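Teaching a pick-and-place by remote control, with your dignity mostly intact

Record your demos in the simulator first. Blocks you drop there don't roll under the fridge.

1. Open your scene in Rekell and drive the arm for ten minutes without recording. You will be terrible. Get it out of the way.

2. Set the hand controller's scale to 4 to 1, so four inches of your hand make one inch of gripper. The default is fine if you are a surgeon.

3. Start recording with the gripper open and well clear of the bowl. Come straight down over the block, close, wait a beat, then lift. The waiting feels silly. Do it anyway — a grasp made on the move teaches the arm to grab at air.

4. Clear the rim before you go sideways. Once the block is above the edge, stop and check that it sits square between the fingers. 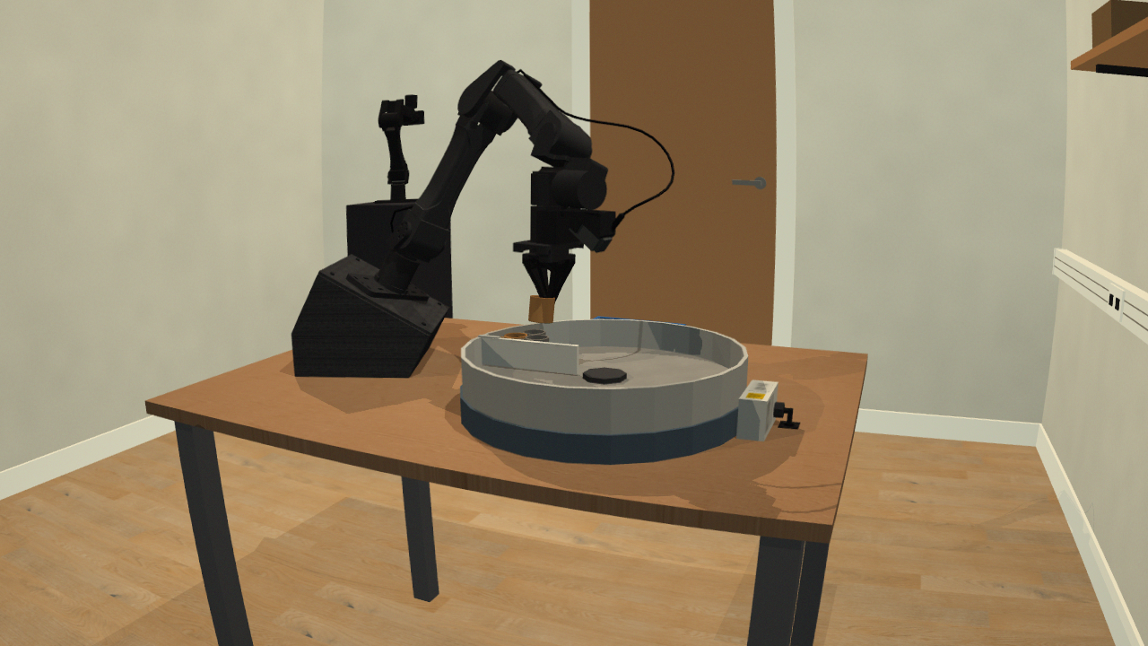
Kalliopi Vlachou writes that she skips the pause at the rim, gets through twice as many demos in an afternoon, and sees no harm in it. Her bowl is shallower than mine, and she may be right. Mine clipped the rim until I slowed down.

5. Throw out the bad takes the same day. I kept 277 out of 444, and a few of those were sentimental. If you fumbled and recovered neatly, keep it. If you fumbled and swore, delete it.

6. Move the block between takes. My first set had it in one spot every time, and the arm learned that spot beautifully.

Export when you're done, and name the folder something better than "final2". Settings for the real arm are on the next page.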